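Keeping the heat in at Stulwood

When Waltraud Engelhardt bought the old smithy at Stulwood, the walls were solid stone and the floor was bare earth. She lived in a caravan next to it for 18 months and drew up her plans on the back of seed catalogues.

Her first decision was to leave the outside of the stone alone and insulate from the inside with wood fibre boards. These were fixed over a lime levelling coat and finished with two more coats of lime plaster. The walls can still dry out, and the rooms lost only a little width.

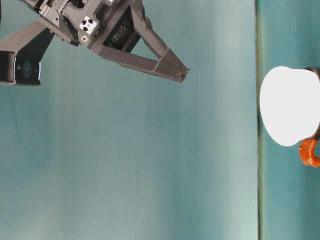
A white mug with an orange handle, over on the right.

The floor took longer. Builder Inês Marinho dug down to a firm base, laid foamed glass gravel and poured a limecrete slab on top. Heating pipes went into the slab. The bill for the floor came to £3075, without the tiles. 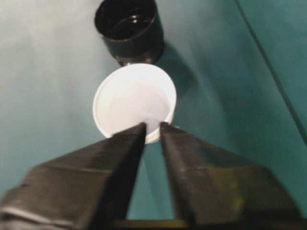 Black cup on a teal-green tabletop.

"I'd budgeted £2000 and I was wrong," says Waltraud. "We hit rock in one corner and had to hire a breaker."

The roof was in better shape than anyone expected. Most of the slates were saved and 23 rafters were kept, with new timber fixed alongside the weaker ones.
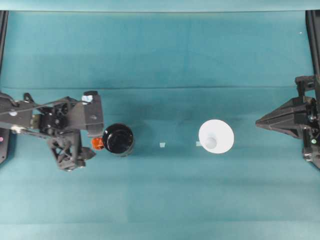
Windows and air

The new windows are double glazed, in painted softwood, made by a joinery shop in Klinhom. Triple glazing was priced up and dropped, as the deeper frames would have looked heavy in such small openings.
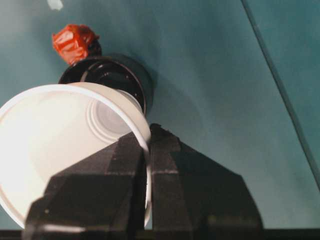
Fresh air comes from a heat recovery unit in the loft. Sofia Falcão, who designed the system, ran the ducts between the rafters to avoid lowering the bedroom ceilings. The unit needs its filters changing twice a year. Waltraud moved in the following August and has yet to tile the hall.

3 comments | 41 shares

More in Homes
A barn with a second storey in Zernach
Lime or cement: choosing a render
Aparecida Guimarães on small kitchens
Self-build plots at Nillasport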